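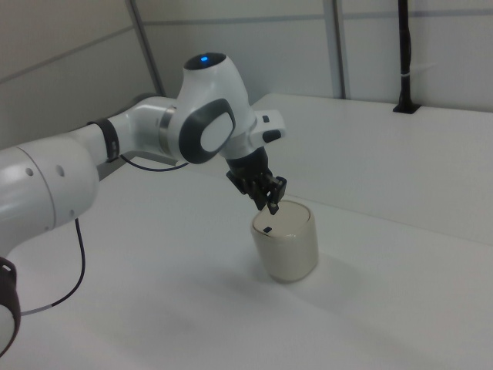
Ticket 70: Arm won't reliably open the little bin
Sostbridge robotics club, Trundthorpe bench
Status: open (again)
Priority: high, according to whoever set it to high

Summary
For the Fasier challenge the arm has to open the cream bin, leave the lid up and get out of the way. In June it managed this 2 times in 11 tries. The other nine were, in fairness, very gentle with the bin.

What we tried first
Slowed the approach. Same misses, but we had longer to look forward to them. Re-taught the start position after finding that three saved positions were all called "start". Two have been deleted — hopefully the right two.
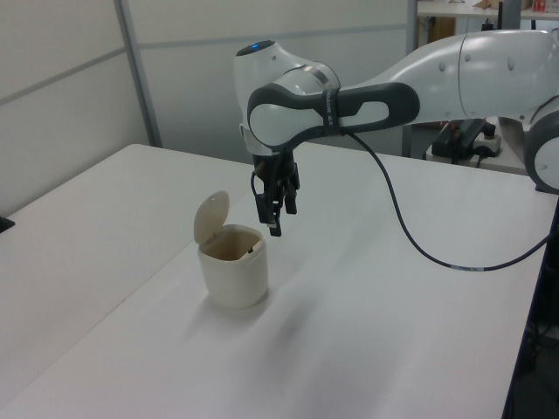 Then we checked the obvious thing, which was whether the bin was where the program thought it was. It was 8 mm out. The bin gets put back by hand after every run, and everyone on the team has a different idea of "back". We wrote a placing guide and stuck it in the Furukawa folder with the rest of the team notes.

Runs after that were better. The remaining fault is in the height: come in too high and the fingers close on air, too low and they push the bin along. The catch is small and the program has no opinion about whether it has found it.
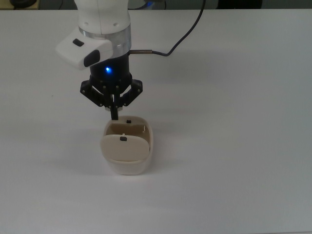
Next steps
Teach the height again with the fingers closed, starting from the rim. Save it under a name that is not "start".
Add a pause before the lid move so the person on the stop button has time to form a view.
Stop editing the speed settings between runs. You know who you are — and so does the change log.

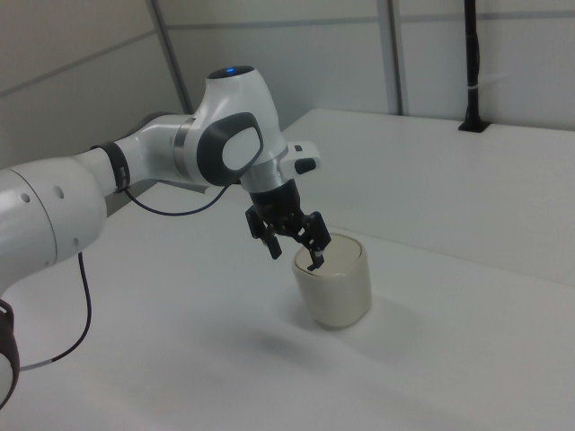
Page last changed: June, 16:08

Added after the afternoon session: new height saved as "rim_low". Please don't tidy it up. Ticket stays open until we get eight clean runs in a row with the same bin, the same settings and the same person putting it back. Charging the laptop beforehand would also be welcome.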